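The Blocks of Tirkirmont Street

Hajar had her grandmother's apartment until the end of July, and after that the keys would go back to the owner. She had promised her uncle Mahmoud that she would empty the rooms one at a time and begin with the easiest. She chose the kitchen. It was a mistake, but she understood this only later.

The kitchen was small, and it had the wallpaper with the little stone flecks that her grandmother had put up herself at the age of seventy. Everybody in the family had an opinion about that wallpaper. Hajar was the only one who liked it. When she was a child with a fever she used to lie on the bench and look for animals in the flecks, and she always found the same ones – a gold duck, a pink shoe that she also considered an animal.

Under the bench was a drawer. In the drawer she found some candles, a bill from the Fahmy bakery for 37 rolls, the chess box, and a cloth bag with a knot so tight that she had to use her teeth. She put the chess box on the table. Then she untied the bag and turned it over, and the blocks came out with a noise which she knew immediately. It was the noise of every Sunday before she was nine.

She did not call anybody. She sat down and looked.
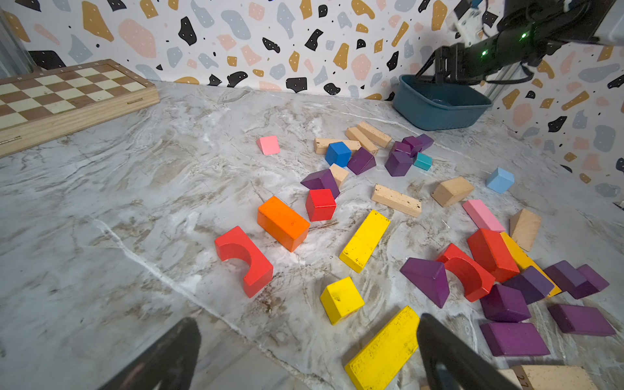 The table with the blocks, and behind them the chess box and the teal basket.

Younes came at five with empty boxes from his shop. He was her cousin, three years older, and he had not been in the apartment since the funeral. He stood at the door of the kitchen with the boxes in his arms and did not put them down.

"You found the city," he said.

"It is not a city. It was always a harbor."

"It was a city, Hajar. It was called Rasano. I was the mayor."

She had forgotten the name, and now it came back to her with all its streets. Rasano had a red cube for a post office. The planks of plain wood were the bridges, and nobody was allowed to pay on the bridges, because their grandmother was against it. The purple triangles were roofs when Younes was building and boats when Hajar was building, and on this question they had once fought so badly that he was sent to the balcony and she was sent to the bathroom.

"Who was the blue one?" she asked.

"The blue one was the hospital."

"No. The blue one was Grandmother's house. She told us that she wanted to live near the water."

Younes finally put down the boxes. He moved a chair and sat on the other side of the table, where he used to sit, although his knees did not fit there any more. He picked up the blue cube and held it for some time. Then he placed it in front of him, and he laid a plank beside it, very straight.

"So there was water," he said.

"I told you. It was a harbor."

They worked until the light in the window was gone. They did not talk much, only the necessary things, such as whether the orange block could be a train, and where the train would go. Younes said to Drakstead, because their grandmother was born there and always complained that the train was late. Hajar gave him the orange block. She made a row of boats, and he did not say that they were roofs.

When her uncle telephoned, she let it ring four times before she answered.

"How is the kitchen?" he asked. "Is it finished?"

Hajar looked at the open drawer, and at the boxes, which had nothing in them, and at Younes, who was lying with his cheek on the table to see if his bridge was level.

"We are still at the kitchen," she said. "Tomorrow also, I think."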